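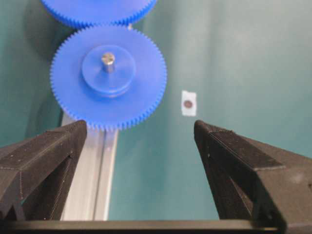

Drastell Lernplatz Zahnrad
Aufnahmestation für Greif- und Fügeaufgaben

Startseite > Datenerfassung > Lernplätze > Zahnrad

Artikelstatus: lieferbar
Verkaufseinheit: 1 Station, vormontiert

Beschreibung

Der Lernplatz Zahnrad dient zum Aufzeichnen von Vorführungen, mit denen eine Greifersteuerung angelernt wird. Eine Bedienperson führt den Arm über das Handgerät, die Station speichert Kamerabild, Gelenkstellungen und Fingeröffnung mit gemeinsamem Zeitstempel. Jede Vorführung wird als eigene Episode abgelegt und kann am Bildschirm angenommen, verworfen oder mit einer Bemerkung versehen werden.

Die Aufgabe besteht aus blauen Kunststoffzahnrädern mit feiner Verzahnung und erhabener Nabe sowie einer Aluminiumschiene. Die Kamera sitzt am Handgelenk und erfasst beide Greiferfinger und das Werkstück dazwischen. Die blaugrüne Arbeitsfläche hebt sich von den schwarzen Fingern deutlich ab. Ein weißes Feld mit dunklem Punkt ist neben dem Zahnrad auf der Fläche angebracht und dient als Bezugspunkt beim Einrichten.

Lieferumfang

Grundplatte mit Arbeitsfläche
Zahnradsatz mit Aluminiumschiene
Fingerpaar, schwarz, mit Aufnahme für den Greifer Pellier
Handgelenkkamera mit Halter und Kabel
Handgerät zur Armführung
Aufnahmesoftware Zuvia, Einzelplatzlizenz
Bezugsmarken zum Aufkleben

Roboterarm und Rechner gehören nicht zum Lieferumfang.

Technische Angaben

Episoden je Aufnahmesatz: max. 3000
Mitgelieferte Musterepisoden: 200
Länge der Greiferfinger: 185 mm
Episodendauer: frei einstellbar
Auslösung: Fußtaster oder Handgerät
Gewährleistung: 18 Monate

Hinweise zur Aufnahme

Vor jedem Aufnahmesatz die Bezugsmarke im Kamerabild anfahren und die Lage in Zuvia bestätigen. Verschobene oder beschädigte Marken ersetzen und die Station neu einmessen.

Startlage des Zahnrads zwischen den Episoden verändern. Die Software schlägt auf Wunsch eine Lage vor. Misslungene Griffe nicht löschen, wenn die Bedienperson im selben Durchgang nachgefasst hat. Solche Episoden werden mit dem Kennzeichen „Korrektur“ gespeichert und lassen sich beim Export getrennt auswählen.

Beleuchtung während eines Satzes möglichst nicht ändern. Für Aufnahmen bei wechselndem Licht einen eigenen Satz anlegen.

Zubehör und Ersatzteile

Fingerpaar, Ersatz
Zahnradsatz, Ersatz
Bezugsmarken, Bogen
Fußtaster mit Kabel
Adapterplatte für Greifer Vieira

Die Adapterplatte ist seit Mai auch einzeln erhältlich. Bei älteren Stationen bitte die Seriennummer der Grundplatte angeben.

Downloads

Betriebsanleitung (PDF)
Beschreibung des Episodenformats (PDF)
Maßblatt Grundplatte (PDF)

Stand der Angaben: 22. Sep. 2020
Technische Änderungen vorbehalten.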